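May, Kakville bench, hand upkeep

Rowena Quiambao wants the sleeves swapped every 970 cycles. I doubt the number.
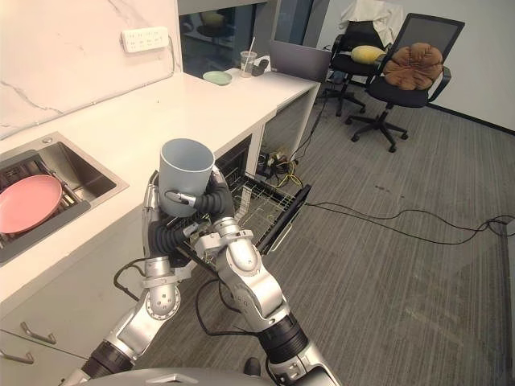
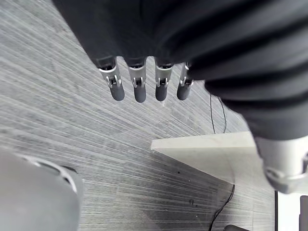
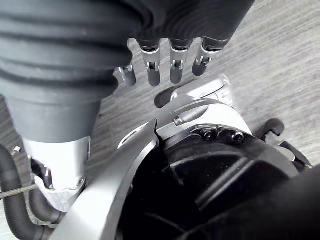
Finger pins next. Belmonte's sheet says a drop of oil every 24 hours, and I don't believe that one either. With the dark cover hanging over the tops of the silver joints as it does in the second shot, oil will end up in the fabric. Going dry for 7 days, then checking play with a 25 gram pull. Draltwood grease stays on the shelf until I see wear.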